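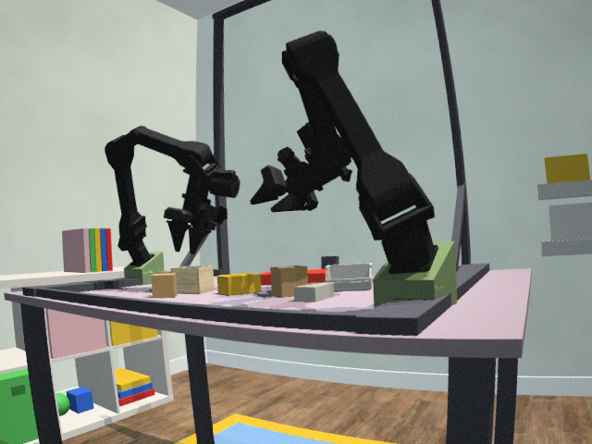
What is a Sunday league side meant to do with a player who can't hit the ball past the infield? Put him first in the order and let him run.

I've been saying this at Jakholm for years and I'm going to keep saying it, because I think it's the most cheerful idea in amateur baseball and hardly anyone uses it. We give the leadoff spot to our best hitter, or to whoever has been around the longest, and then we wonder why the first inning goes so quietly. Meanwhile there's a skinny lad batting ninth who walks twice a game, steals second standing up and drives the other pitcher half mad. Move him up!

I came to this late. I grew up on cricket, where the opener's job is to see off the new ball, and when I started playing baseball I carried that picture around in my head. A leadoff man should be solid. He should have a nice swing. Then I watched Yoshinori Ogura.

Yoshinori joined us one May, a small man in borrowed spikes who told us at his first practice that he had no power and didn't expect to find any. He was right about that. In his first full season I don't think he hit a ball to the outfield fence on the bounce, never mind the full. But he would not swing at a bad pitch. You could throw him the prettiest curve in the county, an inch off the plate, and he'd watch it go by as if it were a bus going somewhere he didn't want to be. Our manager finally put him at the top of the order against Driraton, mostly because two regulars were at a wedding, and he reached base four times without a proper hit. Three walks and a little bunt up the third base line that died on the grass. He scored every time. We won 13-12, and I've never enjoyed a game so much in my life.

What I love about it is how it changes everyone else's afternoon. The pitcher has to throw from the stretch from the very first batter. The catcher, who at our level is often the bloke who owns the gear, has to make a long throw to second that he hasn't practised since last year. The shortstop cheats towards the bag and leaves a great big hole, and our number two hitter, who is no star, pokes one straight through it. None of this shows up next to Yoshinori's name in the scorebook. His batting average that year wouldn't impress your nan.

People tell me this is old news, that the professional clubs worked out the value of getting on base a long time ago. True enough. But it matters even more on a bumpy park diamond than it does in a big stadium. Our pitchers are wild. Our fielders drop things. The season I kept my own book, I went through 23 games and found that nearly 29 per cent of our leadoff walks had reached third before anyone put a ball in play. Think about that! Passed balls, steals, a throw into centre field. A walk down here is worth a lot more than the same walk in front of a crowd, and we still treat it as a bit of a let-down. I've heard our own bench groan at ball four.

There's a case against, and I've had it put to me loudly in the car park by Nomura's coach, who thinks the top spot should go to your best bat because it comes up most often. He's got the arithmetic on his side. If you have one tremendous hitter and eight of us, then yes, you want him up as much as you can. I'd still bat him second or third, with somebody on base to knock in, but I can see I might be wrong there. Trollar bat their big first baseman leadoff and they do fine. He hits it miles. He also trots to first like a man carrying shopping, and when he walks there's no threat at all, and I think they leave runs behind every week.

The other complaint is that it's dull, that spectators come to see hitting. I can't agree with this one bit. Go and stand behind the backstop when a quick runner is on first and the pitcher has thrown over three times already. Listen to the dugouts. Everybody is shouting - parents, subs, the scorer. I'd take that over a pop-up to left any day of the week.

So if you pick a team, try it for a month. Find the player with the good eye and the quick feet, the one who apologises for his swing, and write his name on the top line. Tell him that taking a pitch is a skill and that you want him to see as many as he can. And when he trots down to first with the bat lying in the dirt behind him, get your bench up and clapping.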